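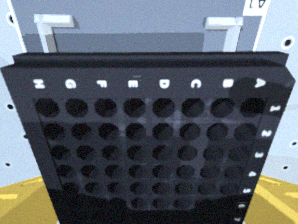
Band's second album sounds nothing like the first - is it me?

Posted by Hanyu Yin, August 28, 2020

I loved Otik's debut, all shouty choruses and cheap keyboards. The new one, Punon, has a nine-minute song with a flute on it. I paid 20 quid for the vinyl. Does it grow on you, or should I sell it?

Raelene Gilchrist
Start with side two. Tsegaye is the old band in a nicer coat, and the bass line on Ovon is worth half your money. I still skip the flute. If you do sell, they only pressed 1000, so don't let the shop give you a fiver.

Dalal Khoury
it grows on you. so does moss

Jihad Geagea
Saw them in February and they played the flute one as the opener, which was brave. Much better loud. Check you've got it at the right speed as well - mine is a 45 and I gave it a week at 33 thinking they'd gone doom.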